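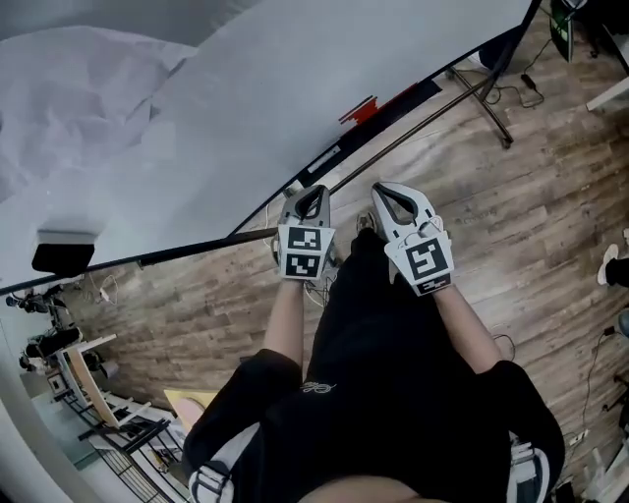
Figure 3. Both hand grippers held ready, with the marker panels on the back.

3.2 Preparing the visitor demonstration

This section is for the person who guides the guests on the open day at Tilahun. Read it on Friday, before the doors open at 10.

1. Take the two grippers from case 277. Hold one in each hand, with the jaws pointing away from your body.

2. Check the black-and-white marker panels. They must be clean and flat. Do not put your fingers on them during the demonstration.

3. Lay the cables so that they do not cross the place where you walk.

CAUTION: Light stands have wide legs. Keep visitors one step away from them, and also from any equipment on the floor.

4. Start the Trurnisar program and enter the session code 528. Wait 20 seconds without moving your hands.

5. Close and open each gripper 3 times. If one side does not answer on the screen, repeat step 4.

6. Show the folding task slowly, then invite one visitor to try. Only one guest may hold the grippers at a time – children only together with an adult.

NOTE: Guests often ask if the grippers are heavy. Let them try before you answer.

7. After the last group, press Stop and put both grippers back in the case.

For questions about the program, call Meron Belay. For the visitor groups, speak to Bezawit Endale at the Prakia desk.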